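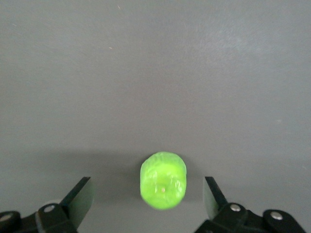

Photo: Skenonus

Crown came off a back tooth, can it go back on?

Chukwuemeka Akande
My crown came off a lower back tooth last night while I was eating toast. I've still got it and it looks whole. It doesn't hurt, apart from a twinge with cold water. My dentist in Droscombe can't see me for 3 days. Should I try to put it back on myself or leave it? It was fitted in August and I'd rather not pay for a new one.

Hauwa Balogun
Ring them again and say it is a lost crown, as some practices keep slots back for that. Rinse the crown and keep it in a small box with a lid. You can get temporary dental cement from a chemist. Try the crown in dry first so you know which way round it goes, then follow the leaflet. Don't use superglue. If it won't sit down properly, leave it out, because you could swallow it in your sleep. Chew on the other side and still brush the stump, gently. If you get swelling or a bad taste, ring for urgent advice.

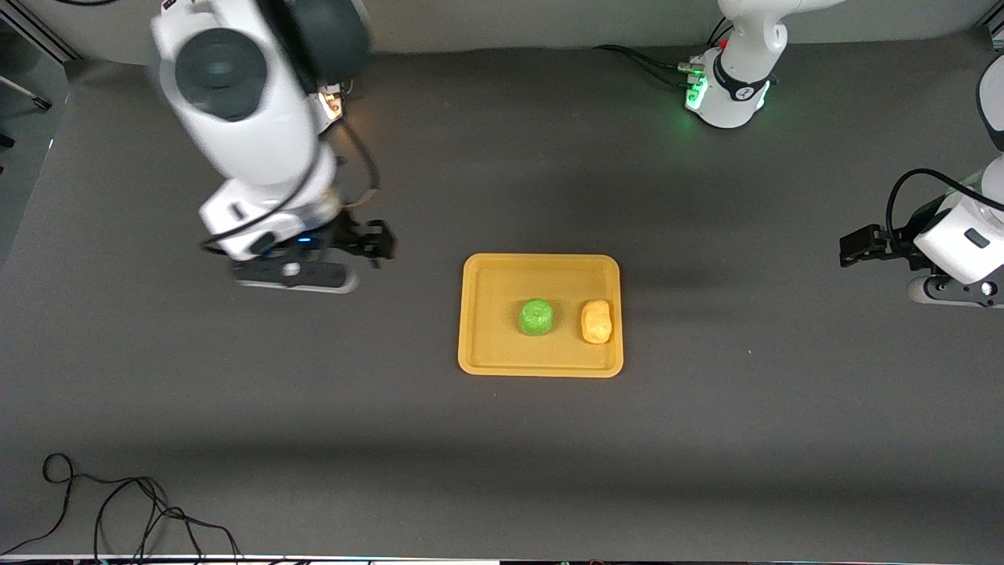 Two arms and a yellow tray at the bench.

Dulex
Mine came off twice. The first time they stuck it back in one visit. The second time there was decay underneath and I had to have a new one, so don't count on keeping it. Ask if the work is under guarantee, mine was for a year.

Odukoya
Same happened to me, I left it out for 13 days and the tooth got very sore. Wouldn't do that again.

Last updated: 2022-03-19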